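The Green Board

Fabian Strebel kept the computer of his mother for six years after she stopped using it, and for most of those years it was under the stairs with the winter boots. It was a big beige tower of the brand Dastar, which does not exist anymore. When he moved to Lelov he carried it on his knees in the train, like other people carry a cat.

"You could have thrown it," said Solène Brunet, when he put it on her counter.

"I could have," he said.

Solène had the repair shop on the corner, behind the bakery. The name on the window was still Deschamps, the man who had it before her, and she had never paid to change it. She was small and did not talk much in the morning. She turned the tower around, looked at the back of it, and blew on the fan. A little gray cloud came out.

"What is on it?"

"Letters," Fabian said. "She wrote letters on it. She did not send them, I think. She printed some of them but then the printer was broken."

"Letters to who?"

He made a movement with his shoulders. It was raining outside and his sleeves were dripping on her papers, so she gave him a towel and a ticket. The ticket had the number 648. He folded it two times and put it in the pocket of his shirt.

He came back the next afternoon, although she had told him to wait for her call. The case was lying on its side on the bench, open, and Kristýna, who was learning the work, was cleaning between the slots with a paint brush. Fabian had never seen the inside. He had thought it would be full. There was a green board and some cables, and a lot of air.

"It is like a house where they took the furniture," he said.

"It is normal," said Kristýna. "They are all like this."

"Does it start?"

"It starts and then it stops," Solène said from the back. "I don't know why yet. Sit down, if you stay."

He sat down on the chair for customers. From there he could see only the top of Kristýna's head and her elbow moving. On the wall was a calendar from Avau, a seller of cables, still open on January although the chestnut trees in the street had their flowers already. He read all the names of the saints. He thought about his mother in the evening, with her glasses pushed up and her face very near to the screen, typing with two fingers. If he came into the room she made the window small. He had believed for a long time that she was playing cards.

"Did you know she was writing?" Solène asked. She had come to the front with two coffees, and one was for him.

"I knew the sound. She was typing hard, like on the old machines. At night I heard it through the wall and I fell asleep with it."

"My father whistled," said Solène.

They drank the coffee. A man came in with a telephone in a bag of rice, and Solène took care of him, and he went out again without the rice. Kristýna asked for the small screwdriver, and then for the other small screwdriver. Fabian wanted to ask if it was going well, but he remembered how much he hated this question in his own work, so he went to look over the bench with his hands behind his back.

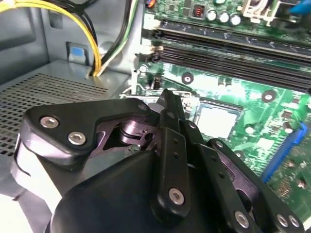
Story last changed in January, 24 small corrections

The processor was square and it shone under the lamp, a light silver thing with a thin metal border, and all the green was spread out behind it with lines so fine that he could not follow one to its end. He had expected something darker. He bent down until his breath was on it and Kristýna gently pushed him back with her wrist.

"All her letters went through there?" he asked.

"Everything went through there," Kristýna said. "The cards also, if she played cards."

"She did not play cards."

"Then only the letters."

It was six o'clock when Solène closed the shutter, and she did not send him away. She pressed the button on the front. The fan turned, and he counted in his head because she had told him that yesterday it stopped before ten. He came to ten. He came to thirty, and then he forgot to count. On the screen there was a blue picture of a lake, and a folder with no name.

Solène wiped her hands on her trousers. "There are 256 files," she said, reading it from the bottom of the window. "Do you want that we go in the back?"

"No," Fabian said. "Stay, please."

He pulled the chair to the counter. The first file was called Dear Gaëtan, and he did not know any Gaëtan. He pushed his glasses up on his forehead, and put his face near to the screen.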